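Main page | Contents | Robotics | Incidents and faults | Recent changes | Help

Stirkell grip-hold fault

The Stirkell grip-hold fault was a recurring failure of the robot grippers used at the Ridport workshop, a small laboratory for tabletop handling and assembly. Grippers affected by the fault released a held object without a command, or remained closed after a command to open. The fault was first logged in March and was traced to damaged signal cables. It caused no injuries.

Background

The Stirkell program trained robot arms to pick up, hold and pass ordinary objects, among them hand tools and small handheld items. Grippers were fitted with small cameras close to the fingers, and other cameras were fixed beside the tables. Work was carried out in a shared room, with desks and benches near the robot stations. Control software was supplied by Egger, and the gripper controller was known as Burnisa.

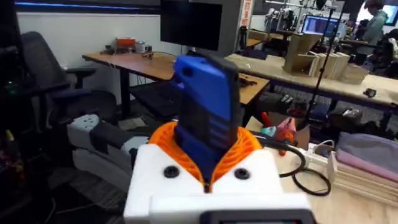
Under the original design, Burnisa held its last grip setting for as long as it received a valid signal from the arm. If the signal was lost, the controller restarted and returned to a default setting. The designers had assumed that a loss of signal would be rare and would last long enough to trigger a full stop of the arm. Breaks shorter than 200 milliseconds did not meet the limit for a stop, and the arm continued to move while the gripper restarted.

Discovery

Operators at first recorded the dropped objects as ordinary grasping errors. Shota Minami, a technician at Ridport, reviewed 266 logged drops and found that 96 of them coincided with a controller restart. Most occurred when an arm was turned near the end of its range. In 3 cases the gripper closed again while an operator was reaching toward the table. These cases were reclassified as safety events, and work at the affected stations was stopped on a Friday.

Cause

An inspection led by Kazuhiro Fukuda found that cables had been pulled tight or bent sharply at the wrist joint. Repeated movement had broken some of the fine wires inside while leaving the outer cover whole. The damage could not be found by sight, and the cables passed a standard test when the arm was at rest.
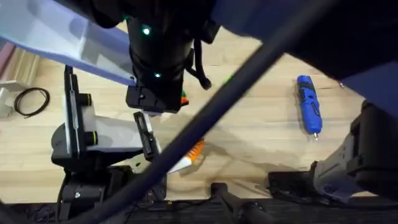
Robot hardware, cables and a cordless screwdriver at a work table.

Response

The damaged cables were replaced, and a longer loop was allowed at each wrist. Egger revised the software so that any break in signal, however short, stopped the arm and kept the gripper from moving until an operator cleared the fault. Cable tests were changed to require movement through the full range of each joint.

The workshop also changed its rules for hand access. Operators were required to stop the arm before reaching for a dropped object, including when the gripper appeared to be idle. A later review accepted these measures but noted that the original log form had no entry for controller restarts, which had delayed the finding.

See also
Cable fatigue
Emergency stop
Loss-of-signal behavior
Robot end effector
Unexpected restart

Last updated: March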